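Monitoring of Organised Hate Activity: Interim Progress Report

Prepared by the Grusix Monitoring Project for the Loson Fund
September 2024

1. Reporting period and status

The report covers work carried out since funding began in January. The archive component is on schedule. The court-tracking component is six weeks behind, and a revised timetable is set out in section 5. No change to the total budget is requested.

2. Archive

The archive now holds 2630 items, made up of leaflets, stickers, channel posts, event notices and witness statements. Of these, 1401 have been coded against the agreed scheme (group, locality, target, type of activity, source reliability). The rest are held in the intake queue and are not used in any published count.

Duplicates were a larger problem than planned for. The same sticker design is often reported several times from one street, and early entries treated each report as a separate incident. The coding rules were changed so that reports of the same material within the same block and the same fortnight are merged. Entries coded under the old rule have been rechecked.

Witness statements are stored apart from the main archive on an encrypted drive. Names and contact details are removed before coding. Two coders work on each statement, and disagreements go to a third.
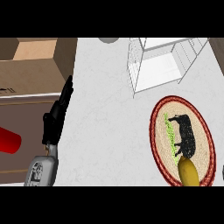 Source reliability is graded on a four-point scale. Items at the lowest grade, mainly anonymous posts with no second source, are kept for reference but left out of the quarterly summaries. This has lowered the reported totals compared with the pilot and the two sets of figures should not be read side by side.

3. Rallies and counter-protests

Observers attended 30 public events. At each event they recorded start and finish times, policing arrangements, the route, and any assaults or arrests. Observers work in pairs, do not carry placards and do not take part in either side of an event. One pair withdrew early when the police line moved and the agreed exit was closed. The safety plan has been amended to require two exit routes.

Crowd estimates remain weak. Organisers' and police numbers differed widely at most events, and our own counts could be made only where there was a raised position. We report a range in all cases.

4. Court tracking

The project is following 94 charges arising from public order incidents. Delays have two sources. Several matters were adjourned more than once, and the registry at Sangkhawat changed its request procedure, so that file copies now have to be applied for in writing. Until outcomes are confirmed from the file, charges are listed as open, including those reported in the press as withdrawn.

Draft summaries are checked by a solicitor before release. No person is named in a summary unless there has been a conviction.

5. Revised timetable

Court-tracking summaries will be delivered six weeks later than the date in the agreement. Coding of the intake queue will continue at the present rate. The move of the database to the Skornex platform has been put off until the queue is cleared, as running both systems at once would take coder time away from the backlog.

6. Expenditure

Spending is under budget on travel and over budget on legal review. We ask for approval to move the unspent travel amount to legal review. A line-by-line statement is attached as Schedule A.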